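Members' Forum > Handling and Assembly > Codes of Practice
Print this page | E-mail this page
Last updated: June 4, 2018

Topic: Finger inspection before hand-held gripper sessions

Kristof Meijer wrote:
Members are invited to comment on the draft rule for hand-held gripper work, circulated in April. Clause 4 requires the operator to inspect both fingers before each session and to withdraw any finger with "visible loss of material". The Briltatix site has reported that, read strictly, the clause would have withdrawn 39 fingers from a stock of 157. I should be grateful for views on whether the wording ought to stand.

benchmark_south wrote:
I support the clause as drafted. A finger that has lost material at its inner edge does not close as its fellow does, and the operator will correct for this by hand without noticing. Recordings made in that condition are then passed to the arm as good practice. The cost of a new pair is small when set against a repeated session.
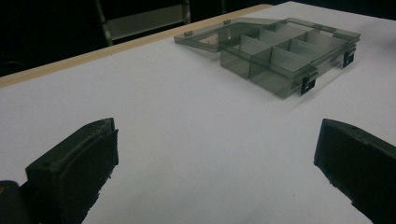 Clause 4 does not distinguish between the gripping face and the edges around it, and in my view it should. The two are judged together at present, and inspectors at different sites reach different answers. The right-hand finger above has ragged, chipped material along its lower inner edge, and the rim of the left-hand one is slightly rough. Under the present wording the right-hand finger would be withdrawn at once, and the left-hand one would be a matter of opinion. I would ask that the draft set a limit for the face and a separate, more generous limit for the edges.

Kramer_fixtures wrote:
I cannot agree with a separate limit. Damage at an edge travels. Our own log covers 2,682 sessions, and the fingers that failed at the face had, as a rule, been passed earlier with edge damage. Once two limits exist, the generous one will be the one people apply.

With regard to the picture, the right-hand finger should be changed. I would leave the left-hand one in service and enter it on the sheet.

j_orrin wrote:
May I ask how the rule treats fingers that come rough from the maker? We have received parts from more than one supplier with a crumbly edge on the day of delivery. "Loss of material" supposes that the material was there to begin with. A dated photograph of each new pair, kept with the sheet, would settle most of these cases.

benchmark_south wrote:
The point about new parts is well made and I would accept an amendment. I remain opposed to relaxing the limit itself.

Clandatport_QA wrote:
We have kept such photographs for the last 560 pairs. The work is light, provided that the view is always taken from the same side. I would add that Clause 6 (clear working area) ought to be read together with Clause 4. Fragments from a worn edge are easily seen on a plain white table and very easily missed on a dark one. The draft is silent on the colour of the surface.

Kramer_fixtures wrote:
Surface colour belongs in guidance. Several sites are not free to choose their tables.

Kristof Meijer wrote:
I thank members for their replies. The next draft will refer to "loss of material compared with the record made on receipt". The question of one limit or two remains open, and both wordings will be put to members. Surface colour will be moved to the guidance notes unless Clandatport wishes to submit a text. Comments should be posted in this topic and should quote the clause number.

Recent topics
Soltico mounting plates: torque values for re-use
Labelling of withdrawn fingers
Clause 6: meaning of "clear working area"
Storage of inspection sheets at shared sites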